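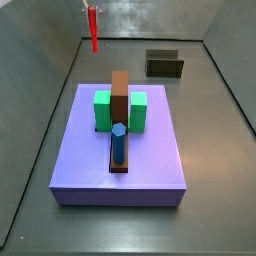 **Mortise and tenon** is a method of joining two pieces of material, most often wood, in which a projecting end on one piece (the tenon) fits into a matching hole in the other (the mortise). It is among the oldest known woodworking joints and is found in furniture, doors, window frames, gates, ships and the frames of large buildings. The joint may be held by glue, by a peg or wedge, or by a close fit alone.

## Terms

The piece that carries the hole is called the mortised member, and the piece that enters it is the tenoned member. In a door or table frame these are usually the stile or leg and the rail. The sides of a tenon are its *cheeks*. The flat surface from which the tenon projects, and which rests against the face of the other piece, is the *shoulder*. The side walls of the mortise are also called cheeks.

A tenon with no shoulder is known as a bareface or stub-ended tenon in some trades, although usage differs between regions. Older workshop manuals should be read with care on this point.

## Types

### Blind and through

A blind (or stopped) mortise ends inside the wood, so that the end of the tenon is hidden once the joint is closed. A through mortise passes from one face to the other. Through joints are easier to inspect and can be wedged from the far side. Blind joints are common in furniture where a plain outer surface is wanted.

### Open mortise

An open mortise has one side or end missing, and the tenon can be slid in from that direction. The form used at the corner of a frame is generally called a bridle joint.

### Pegged and drawbored

In a pegged joint, a wooden pin passes through both members. In a drawbored joint, the hole through the tenon is set slightly nearer the shoulder than the holes through the mortise. Driving the pin pulls the shoulder tight. Timber framers have used this method for centuries, and it remains standard in repair work on old barns and church roofs.

### Tusked and wedged

A tusk tenon passes well beyond the mortised member and is locked by a removable wedge on the outside. Beds, looms and trestle tables were often built this way so that they could be taken apart and moved.

### Loose tenon

Both members are mortised, and a separate strip of wood is glued into the two openings. The method saves length in the rails and suits machine production.

## Proportions

A common workshop rule sets the thickness of the tenon at one third the thickness of the mortised member. The rule is a starting point only. When the mortised member is much thicker than the rail, as with a table leg, a heavier tenon is usual. Very wide rails are given two or more narrow tenons side by side, which limits the effect of seasonal movement and leaves more wood in the leg.

The grain of the tenon should run along its length. A tenon cut across the grain breaks easily at the shoulder.

## Cutting

By hand, the mortise is marked with a gauge and chopped with a mortise chisel, a tool with a thick blade that resists twisting. Work begins a short distance from the marked ends, which are trimmed last. The tenon is sawn at the cheeks and then at the shoulders, and is brought to its final size with a plane or chisel. Many makers cut the mortise first, as it is simpler to adjust the tenon to the hole.

Machine methods include the hollow chisel mortiser, the chain mortiser and the router. Routed mortises have rounded ends, and either the ends are squared by hand or the tenon is rounded to match.

## Regional study: the Dridwood survey

The Dridwood survey recorded joints in 222 doors and window frames taken from houses due for demolition. It was directed by Noémi Sipos, with drawings by Salim Biwott. Of the joints in the sample, 86 percent were pegged, and some 12 percent had been repaired at least once. The oldest frames had through tenons, while later ones were mainly blind. Krishnamoorthy Mudaliar has questioned the dating of four of the doors, which carry hinges of a later pattern than their frames.

## Failure and repair

Joints most often fail through shrinkage, decayed glue or damp at the foot of an outside post. A loose tenon may be thickened with thin strips glued to its cheeks. Where the tenon has broken off, a slot is cut into the rail and a new tongue is let in. Split mortise walls are glued and clamped before the joint is closed again.

## See also

- Bridle joint
- Dovetail joint
- Dowel
- Timber framing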